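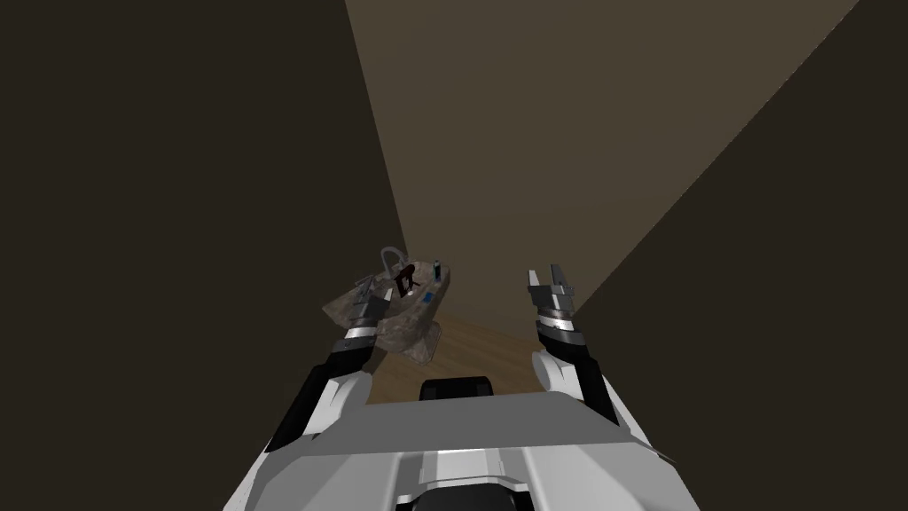 시뮬레이션 화면. 왼쪽 그리퍼가 세면대 앞쪽 테두리에 닿아 있고 오른쪽 그리퍼는 벌린 채 들려 있다.

로봇 정비하는 분을 만나러 간다고 했더니 주변에서 다들 기름때 묻은 작업복을 상상하더라고요. 저도 좀 그랬습니다. 그런데 Hosby 사무실 문을 열고 들어가니 그분은 슬리퍼 차림으로 모니터 앞에 앉아 귤을 까고 계셨어요. 인사도 제대로 하기 전에 화면부터 돌려 보여 주시더군요. 양팔 로봇이 세면대 앞에 있는 바로 그 화면이요!

이 로봇의 이름은 Peser. 욕실 설비를 다루는 작업을 맡기려고 세팅 중인 양팔 로봇이고, 이분은 설치부터 점검, 수리까지 혼자 맡고 계십니다. 이름은 빼 달라고 하셔서 여기서는 그냥 담당자님이라고 부를게요.

제일 먼저 여쭤본 건 당연히 이거였습니다. 왜 실물 말고 시뮬레이션부터 보시냐고요.

"실물은 잘못 움직이면 돈이 나가잖아요. 시뮬레이션은 잘못 움직이면 제가 한숨 한 번 쉬고 끝이고요. 팔을 손보고 나면 무조건 여기서 먼저 돌려 봐요. 손목 분해한 다음 날은 특히요."

손목 얘기가 나온 김에 물었더니 담당자님이 갑자기 신이 나셨어요(진짜로 의자를 당겨 앉으셨습니다). Peser에서 손이 제일 많이 가는 데가 손목과 그리퍼 사이라고 합니다. 조립할 때 각도가 아주 조금만 돌아가도 손끝에서는 차이가 확 커진다고요.

"어깨는 무던해요. 몇 달 놔둬도 별일 없어요. 근데 손목은 예민해요. 볼트를 한쪽부터 꽉 조이면 살짝 기울어서 앉거든요. 그래서 대각선으로, 조금씩 나눠서 조여요. 볼트 네 개를 한 바퀴 돌고, 또 한 바퀴 돌고. 처음엔 저도 급하게 하다가 다시 풀고 그랬어요."

다시 풀면 어떻게 되냐고 물었더니 영점부터 새로 잡아야 한대요. 영점 잡는 데 25분. 팔이 둘이니 양쪽 다 하면 점심시간이 애매해진다면서 웃으셨습니다.

영점 잡는 법도 들었는데 생각보다 손으로 하는 일이 많더라고요. 전원을 내리고, 관절에 정렬 핀을 꽂고, 다시 켠 다음 지금 이 자세가 기준이라고 컨트롤러에 저장하는 식이랍니다. 핀을 안 빼고 구동을 걸면 큰일 나니까 핀에는 빨간 끈을 길게 달아 두셨고요. 끈은 사무실 창고에서 나온 선물 포장용 리본이었어요. 제가 귀엽다고 했더니 잘 보이면 됐지 뭐, 하시더군요.

화면 속 세면대는 돌처럼 얼룩덜룩한 무늬에 위로 휘어진 수전이 달린 물건이었습니다. 왼쪽 그리퍼가 그 테두리에 닿아 있길래 저는 당연히 들어 올리는 건 줄 알았거든요. 담당자님 말씀으로는 그것보다 접촉을 보는 게 먼저라고 합니다.

"손가락이 테두리에 닿는 자리, 그게 제일 궁금한 거예요. 모델이랑 실제 그리퍼 치수가 안 맞으면 화면에선 닿았는데 현장에선 떠 있어요. 반대면 더 나쁘고요. 그래서 손가락 패드를 바꾸면 모델 쪽 두께 값도 같이 바꿔야 하는데, 이걸 까먹어요. 제가 두 번 까먹었어요."

두 번 다 같은 실수였다고 합니다. 패드는 Pandonetti라는 거래처에서 받아 쓰시는데, 새로 온 패드가 예전 것보다 조금 두꺼웠대요. 봉투에 적혀 있었는데 봉투를 버려서 몰랐다고요. 그 뒤로는 패드 봉투를 정비 노트에 통째로 붙여 두신다는데, 노트를 보여 주셔서 넘겨 봤더니 두께가 국어사전만 했습니다!

오른팔은 왜 벌린 채로 들고 있냐는 것도 물어봤어요. 한쪽 팔만 점검할 때 다른 팔은 어떻게 해 두는지가 궁금했거든요.

"보통은 몸통에서 떨어뜨려서 비켜 둬요. 손은 벌려 두고요. 오므려 놓고 시작하면 어디까지 벌어지는지 확인을 안 하고 넘어가게 돼요. 사람이 그렇더라고요. 눈에 안 보이면 괜찮은 줄 알아요."

벽 얘기도 재미있었습니다. 화면 속 방이 꽤 좁아 보인다고 했더니, 욕실이 원래 좁지 않냐고 되물으시더라고요. 넓은 데서 잘 돌던 동작도 벽이 가까워지면 팔꿈치부터 문제가 된답니다. 손끝만 보고 있으면 꼭 팔꿈치를 놓친다고요. 그래서 설정을 바꾸고 나면 속도를 확 낮춰서 한 번 돌리고, 그동안은 손끝을 일부러 안 보신대요.

실물 쪽 일상 점검은 훨씬 소박합니다. 아침에 와서 켜기 전에 케이블이 눌린 데 없는지 손으로 쭉 훑고, 그리퍼를 닦고, 켜고 나서는 천천히 움직이며 소리를 듣는대요. 무슨 소리가 나면 안 되냐니까 입으로 흉내를 내 주셨는데(드드득에 가까운 소리였어요) 글로는 도저히 못 옮기겠네요.

제일 고생한 수리는 1월 Kaewmanee 현장이었다고 합니다. 왼팔이 자꾸 멈추는데 에러는 통신 오류로만 떴대요. 컨트롤러를 의심하고 보드를 의심하고, 결국 팔꿈치 안쪽 커넥터가 반쯤 빠져 있는 걸 찾으셨다고요.

"꽂으니까 됐어요. 그거 하나 꽂으려고 커버를 다 뜯었어요. 집에 가는 길에 국밥 먹었는데 맛도 모르겠더라고요."

그래도 그날 이후로 커버를 여는 순서를 새로 정리해 두셔서 지금은 팔꿈치까지 금방 들어간답니다. 혹시 비슷한 장비를 처음 맡는 분께 해 줄 말이 있냐고 했더니 한참 생각하다가 나사 통에 칸막이부터 넣으라고 하셨어요. 길이가 2밀리 다른 나사가 섞이면 그날 오후는 그걸로 다 간다고요.

나오는 길에 귤을 한 봉지 주셨습니다. 다음에는 손목 분해하는 날에 맞춰 오라고 하셔서 덥석 그러겠다고 했고요. 그날 이야기는 다음 편에서 이어 쓸게요.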